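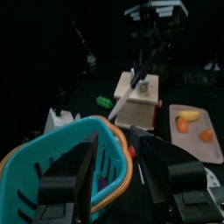
ファイル名が長すぎると、NASへの同期から漏れることはありますか？

漏れます。保存先の多くは名前の長さに255バイトという上限があり、日本語はだいたい一文字で三バイト使うので、見た目の文字数よりずっと早く上限に届きます。

サポート広場 > 同期とバックアップ > Zernimow > 未解決から解決済みに移動したチケット

件名：エラーなしで「完了」になるのに、NAS側のファイルが足りません

投稿 10/8/20

こんにちは。趣味で野鳥の声を録っている者です。録音そのものより、録ったあとのファイル整理に時間を取られているタイプです。長くなりますが、試したことを全部書いていきますね。途中で分かったことはこのチケットに追記していくので、読みにくいところは許してください。

環境はこんな感じです。パソコンはWindowsのノート、NASはCilellの二台ディスクのやつ（底のシールがはがれて型番が読めません、すみません）、ルーターはKang、同期ソフトはZernimowの無料版です。NASには有線でつないでいて、ノートは無線です。ZernimowからはSFTPで送っています。ポートは初期値の22のまま。家の中でしか使っていないので、変えていません。

困っているのは、同期が終わると緑のチェックがついて「完了しました」と出るのに、NAS側のファイルが少ないことです。気づいたのは本当にたまたまで、五月に録ったオオルリを友だちに送ろうとしてNASを開いたら、フォルダはあるのに中身がない。ノートにはちゃんとありました。えっと思って両方のプロパティを見比べたら、NAS側が822個少なかったんです。さすがに血の気が引きました。

だって、もう古い録音はノートから消そうと思っていたんですよ！ SDカードも使い回しているので、消していたらそれきりでした。

◆最初に疑ったこと：無線

まず無線の不調を疑いました。うちは作業部屋が廊下の奥で、電子レンジを使うと動画が止まるような場所です。ノートを居間に持っていって、LANケーブルでKangに直接つないで、もう一度同期しました。速くはなりました。すごく速くなりました。でも足りない数は822のまま、一つも減りません。

ここで「数がぴったり同じ」ということの意味を考えればよかったんですが、そのときは速くなったのが嬉しくて、そのままケーブルの取り回しを考え始めてしまいました（壁沿いに這わせるモールを買いました。これはこれで満足しています）。

◆次に疑ったこと：容量

NASの管理画面では、空きは半分以上ありました。ユーザーごとの割り当て制限も調べて、制限なしになっているのを確認。ついでにゴミ箱を空にしました。変化なしです。

◆その次：ウイルス対策ソフト

止めて同期、変化なし。戻しました。この手の作業って、戻し忘れるのがいちばん怖いので、机に付箋を貼ってやっています。

◆ログを見る

Zernimowのログは、初期設定だと「簡易」になっていて、開始と終了しか書かれません。設定の「詳細」タブの、さらに下のほうにログの種類を選ぶところがあるので、「すべて」にして同期し直しました。そうしたらものすごい量が出て、メモ帳が固まりかけました。

検索で「error」を探しても何も出ません。「失敗」でも出ません。あきらめて上から眺めていたら、ところどころに「skipped (name)」という行があったんです。スキップ扱いなので、エラーには数えないらしいんですね。いやいや、数えてほしい！

以上が最初の投稿分です。「skipped (name)」の意味が分かる方がいたら教えてください。権限の問題でしょうか、文字化けでしょうか。

追記その一：サポートから返信をいただきました

サポート担当のGarnet McIntyreさんから、わりとすぐに返信をもらいました。要点だけ貼ります。

「skipped (name) は、保存先がその名前を受け付けないと判断した場合に記録されます。使用できない記号が含まれる場合と、名前が長すぎる場合があります。該当するファイル名を、そのままいくつか送っていただけますか」

なるほど、名前か。というわけで送ったのがこれです。ちょっと恥ずかしいです。

「早朝_Trudcombe林道入口から最初の橋を渡って左に折れたあたり_オオルリ本命_後ろにミソサザイとウグイス_途中でバイク通過_風弱め_沢の音やや大きい_三脚あり_ウィンドジャマーあり_あとで低音を切ること_友だちに送る用に真ん中だけ抜き出す予定.wav」

はい。メモを全部ファイル名に書いています。理由は簡単で、昔べつのソフトでタグに書いたメモが、乗り換えのときに全部消えたからです。ファイル名なら消えないだろうと思って、それ以来この方式です。検索もできて、けっこう気に入っていました。

ちなみにTrudcombeというのは、私が通っている林道の、仲間うちでの呼び名です。地図には出てきません。

Garnetさんの返事は「長さが原因と思われます」でした。ただ、ここで私は納得できなかったんです。Windowsで数えても、上限の255文字までまだまだ余裕があるんですよ。ノートでは普通に保存できて、普通に再生もできているし。

追記その二：文字数とバイト数の話

同じ掲示板にいるEsben Mogensenさんが、横から助けてくれました。Cilellを長く使っている方だそうです。教わったことを自分の言葉で書くので、細かいところが違っていたら直してください。

Windows側の上限は、ざっくり「255文字」と思っていていい（厳密にはそうでもないけれど、今回は気にしなくていい、とのこと）。いっぽうNASの中身はLinuxなので、上限は「255バイト」。英数字だけなら一文字一バイトで、どちらもほぼ同じ。ところがUTF-8だと、ひらがなもカタカナも漢字も、ふつうは一文字で三バイト食う。つまり日本語ばかりの名前だと、使える長さは三分の一になってしまうわけです。

これは目からうろこでした。オオルリの「オ」だけで三バイト。「オオルリ本命」なんて書いている場合じゃなかった。

しかもEsbenさんいわく、共有フォルダを暗号化していると、もっと短くなるNASがあるそうです。中で名前そのものも暗号にするので、そのぶん長くなって、上限が早く来てしまうんだとか。慌てて確認したら、うちは暗号化していませんでした。これは助かりました。

もうひとつ、Macから送られてきたファイルがあるなら、濁点と半濁点にも注意だそうです。「ガ」を「カ」と濁点に分けて持っていることがあって、見た目は一文字でもバイト数は倍になる。友だちがMacで編集したファイルがいくつか混ざっているので、これは心当たりがあります。コガラ、ヤマガラ、シジュウカラ。ガの多い世界です。

追記その三：ほんとうに長さなのか確かめる

疑り深いので実験しました。

テスト用のフォルダを作って、中に「あ」をひたすら並べた名前の空のテキストファイルを置きます。短いのから長いのまで少しずつ増やしていって、同期。すると、あるところからきれいに届かなくなりました。拡張子のぶんも入れて計算すると、Esbenさんの言うとおりの境目でした。

次に「a」だけで同じ文字数のものを作って送ると、こちらは全部届きます。同じ長さに見えるのに、片方だけ落ちる。気持ちいいくらいはっきりした結果でした。

念のため、Zernimowを通さずに、エクスプローラーでNASの共有フォルダへ直接コピーもしてみました。こちらはコピーの途中で「ファイル名が長すぎます」とちゃんと怒られました。怒ってくれるだけ親切です。最初からこうしていれば、すぐに分かったんですよね。次に何か同期で困ったら、まず手でひとつコピーしてみることにします。

あと、これは私の勘違いだったので書いておきます。途中で「フォルダを浅くすれば入るのでは」と思って、録音フォルダをNASの一番上に移して試しました。結果は変わらず。パス全体の長さと、名前ひとつの長さは別の制限で、今回引っかかっているのは名前のほうでした。移したフォルダを元に戻すのに、お茶が一杯冷めるくらいの時間がかかりました。

追記その四：名前を短くする作業

さて、822個を手で直すのは嫌です。でもメモは失いたくない。

最初に考えたのは、名前の先頭だけ残してばっさり切る方法です。ところがこれをやると、同じ朝に同じ場所で録ったものが全部同じ名前になってしまいます。リネームソフトのプレビューで気づいてよかった。プレビュー、必ず見てください。

結局、こうしました。

まず、対象のファイル名を一覧にしてCSVに書き出します。私はPowerShellのGet-ChildItemで出しました。Esbenさんが、UTF-8でのバイト数を横に並べてくれる書き方を教えてくれたので、長い順に並べ替えられて便利でした。CSVを表計算ソフトで開くときに文字化けしたら、文字コードをBOM付きのUTF-8にして書き出し直すと直ります。私は一回化けました。

次に、新しい名前の列を作ります。日付、場所の略号、鳥の名前、枝番。これだけです。場所の略号は英字にしました。Trudcombeは「TRU」。鳥の名前だけは日本語で残しました。ここをローマ字にすると自分が探せなくなるので。

元の名前は、同じ短い名前のテキストファイルにして、音声の隣に置きます。「TRU_オオルリ_a.wav」の隣に「TRU_オオルリ_a.txt」がいて、中に「沢の音やや大きい」とか「あとで低音を切ること」が書いてある、という具合です（実際は頭に日付が付きます）。ファイルの数が増えるのがちょっと気になりましたが、テキストなので容量はないようなものです。

リネームの前に、外付けディスクに丸ごとコピーを取りました。Garnetさんにも「必ず先に控えを」と念を押されました。言われなくてもやるつもりでしたが、言われたので二回やりました。

で、実行。まずは100個くらいだけを別フォルダに分けて試して、再生できるか、テキストと音声の組が合っているかを適当に開いて確認しました。ここで一か所、枝番がずれて、ミソサザイのメモがキビタキに付いているのを発見。原因は、一覧の途中に空の行があったことでした。空行を消してやり直し。残りは一気に流して、無事に終わりました。

追記その五：同期し直した結果

名前を直してから同期したところ、全部届きました！ NAS側とノート側で、ファイルの数も合計サイズも一致しています。ログに「skipped (name)」はありません。

ただ、前の同期で届いていた古い名前のファイルがNASに残ったままだったので、一時的に数が合わなくてまた青ざめました。Zernimowの無料版は、初期設定では送信側で消えたものを受信側から消しません。つまり名前を変えると、古い名前のものと新しい名前のものが両方残ります。うちの場合、ついでに短い名前の録音まで新しい書式にそろえてしまったので、それが二重になっていたんですね。NAS側の古いフォルダを別の場所によけて、空のフォルダに送り直して解決しました。よけたフォルダは、しばらく置いてから消すつもりです。

「ミラー」という設定にすれば自動で消してくれるそうですが、怖いので使っていません。消すのは自分の手でやりたい派です。

Garnetさんからの最後の返信（貼っておきます）

「ご確認ありがとうございます。スキップがあった場合にも完了画面で件数を表示してほしい、というご要望は開発に伝えました。時期はお約束できません。それまではログの種類を『すべて』にしたうえで、同期後に skipped で検索していただくのが確実です」

というわけで、同じ症状の方への手順を短くまとめておきます。

・設定の「詳細」でログの種類を「すべて」にする
・もう一度同期して、ログを「skipped」で検索する（「error」では出ません）
・出てきたファイルをひとつ、手でNASにコピーしてみる
・長さで怒られたら、文字数じゃなくUTF-8のバイト数を見る
・控えを取ってから名前を直す
・直したあと、NAS側に古い名前のものが残っていないか見る

ひとつだけ分からないままなのは、Macの友だちから来たファイルの濁点のことです。今回は名前を作り直したので全部そろいましたが、これから送ってもらうぶんはまた分かれて来ると思います。受け取ったときにまとめて直すいい方法があれば、このチケットは閉じてしまうので、雑談板のほうの「濁点」のスレッドに書いてもらえると嬉しいです。

Garnetさん、Esbenさん、付き合ってくださってありがとうございました。オオルリは無事に友だちに送れました。返事は「バイクの音が入ってるね」でした。

状態：解決済み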